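Washing and Storing Household Towels
Trultville Residence Services, Guidance for Tenants

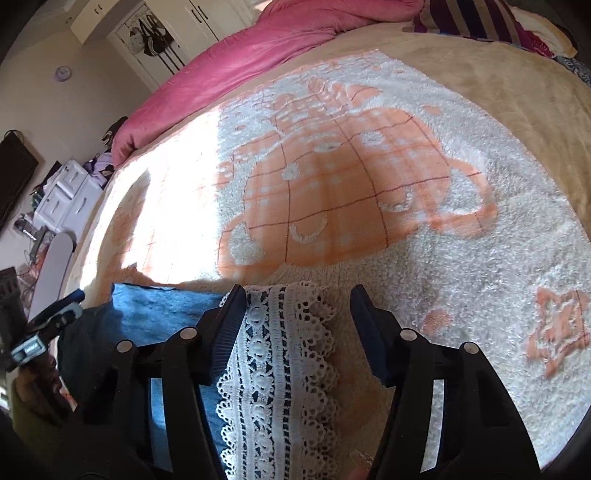

Tenants are asked to follow the steps below when using the shared laundry room.

1. Wash new towels separately before first use. Dark or bright colors may run in the first two washes.

2. Select the Cotton program at 100 degrees Fahrenheit. For towels used during an illness, select the Hot program and add 10 minutes of drying time.

3. Measure the detergent with the cup provided. Do not use fabric softener, as it reduces absorbency.

4. Shake each towel before placing it in the dryer. Set the timer to 90 minutes and clean the lint filter after every load.

5. Fold towels only when fully dry. Store them on an open shelf away from the bathroom.

Items left in the machines will be moved to the table by the door. Faults should be reported to Wendell Crenshaw, Building Office, extension 817.

Last revised 8 Jun 2020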